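**Drendora joint sealant for concrete, gray, cartridge and sausage pack**

Drendora is a one-part sealant for the joints between concrete slabs outdoors. We sell it since many years to people who look after yards, parking areas and wide walkways. It stays flexible after curing, so it can follow the slab when the weather changes.

## What you receive

- Sealant in medium gray (other colors on request, please write before ordering)
- Two nozzles with each cartridge
- Printed instruction sheet

The sausage pack needs a closed-barrel gun. Please check which gun you have, we get many returns for this reason.

## Details

| | |
|---|---|
| Order number | Protmont 184 |
| Joint width | up to 17 mm |
| Cartridges per box | 11 |
| Primer | Kazemi, sold separately |

## How to apply

Remove the old filler with a joint knife and brush out the dust. Press the backing cord into the joint, then put a thin coat of Kazemi primer on both sides. Let the primer become dry to the touch. Cut the nozzle a little smaller than the joint and fill it slowly, in one direction. Smooth with a wet tool within a few minutes.

Do not start if rain is expected the same day. In August, we advise to work early in the morning, when the slabs are still cool.

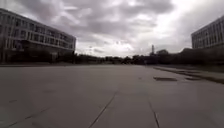 For long joints it is better to have two persons, one with the gun and one with the smoothing tool. If you must stop, finish at a crossing of two joints and continue from there the next day.

## Storage

Keep the boxes dry and away from frost. An opened cartridge can be closed with the Prustance cap, but please use it within the week.

## Questions about quantity

Write to Tomomi Tamura with the length, width and depth of your joints. For pallet orders and delivery dates, please ask for Kenta Kikuchi.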